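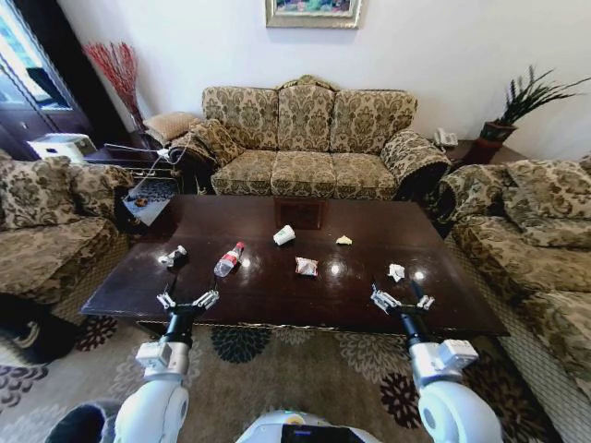
**gunder_ops** wrote:

I need to settle how we teach the table-clearing task before the next block of recording starts. At the moment we do everything by remote control, with the operator holding two leader arms and working from the head view. The table in our living room is dark and glossy, and the operators keep misjudging height over it. With the bottle they manage, as the red label gives them something to aim at. With the crumpled tissue over on the right they come down too early or too late, and the fingers either close on nothing or press on the wood.

One of my colleagues wants to switch to moving the arms by hand, with a person standing beside the robot and guiding the wrists. I'm not convinced. Has anyone done both on the same task?

We have 300 remote episodes kept so far, all from the Rillholm site.

---

**flondemix_user** wrote:

We did both last December, on a kitchen worktop. Hand guiding was quicker to learn. A new person could give a usable demonstration on the first morning. Remote control took them several sessions before they stopped snatching at things.

The trouble with hand guiding is that the person is in the camera picture. Hands, sleeves, sometimes a head leaning in. At run time there is no sleeve, and our policy was noticeably worse for it. We went back to remote for anything that uses the cameras.

---

**tamsin_w** wrote:

> Hands, sleeves, sometimes a head leaning in.

You can get round that. Guide the arms by hand once, save the joint positions, put the objects back where they were and play the motion back with the person out of the way. Record the cameras only on the playback. We do all our Flondemix work like this and the pictures are clean.

---

**gunder_ops** wrote:

Putting the objects back is what worries me. A bottle I can put back on a tape mark. A paper cup on its side rolls if you breathe on it, and a tissue never has the same shape twice once it has been squeezed. If the tissue is a finger's width off, the playback misses.

---

**tamsin_w** wrote:

Then throw that one away and do it again. It costs a minute or two.

---

**flondemix_user** wrote:

It costs more than that when two arms are involved. One person can't guide both wrists properly, so you have two people in each other's way, leaning over a low table. My back remembers it.

I'd also say a replayed motion isn't a demonstration of looking. The operator in a remote session sees the cup move and corrects for it. That correction is the part I want in the data.

---

**Yuxi Zhong** wrote:

I train operators, so this is from that side.

Before changing the method I would change what the operator sees. A polished top shows the reflection of whatever is above it, and people use the reflection without knowing it. Sometimes that helps: when the fingertip and its reflection meet, you are touching the wood. When there is a bright patch of window light there as well, the reflection disappears and they lose the cue. Close the curtains for one session and compare.

Other things that helped my group:

- Give the operator the wrist views as well as the head view, side by side, at the same size.
- Approach thin, flat things from low and level. Let the lower finger slide along the surface.
- Decide the order before starting. We take the bottle first, because it can knock the others if an arm brushes it later.
- Keep the arm that isn't working well back from the edge, with its gripper open.
- Stop after 15 minutes. The late episodes in a long session are the ones we delete.

---

**gunder_ops** wrote:

Thanks. We only show the head view. The wrist cameras are recorded but the operator doesn't get them. I had assumed more views would distract people.

---

**Yuxi Zhong** wrote:

They do for the first day. After that they look at the head view to travel and the wrist view to grasp.

---

**tamsin_w** wrote:

I still think you are making this hard for yourselves. Put a matt cloth on the table.

---

**gunder_ops** wrote:

The brief is ordinary living rooms, and people have shiny tables. If we cover it, the robot learns cloth.

---

**tamsin_w** wrote:

Half your episodes with cloth, half without, then. You'd have cleaner grasps to start from.

---

**old_ye** wrote:

Mixed surfaces worked for us on the Ye arms, for what it's worth. We had 3,243 episodes by the end and the plain table ones were the minority. It still coped with the plain table. Crisp packets and wrappers were always the worst, whichever way we taught them. They spring open when you let go of them.

---

**gunder_ops** wrote:

Plan for now: stay with remote control, turn the wrist views on, curtains closed for one session and open for the next, same operator for both. I'll try 6 hand-guided runs on the bottle alone, recorded on playback as tamsin_w describes, and see how many survive. No cloth yet. I'll post the numbers in this thread when I have them.

---

**flondemix_user** wrote:

Keep the failed ones in a separate folder, please. I'd like to see where the tissue grasps go wrong.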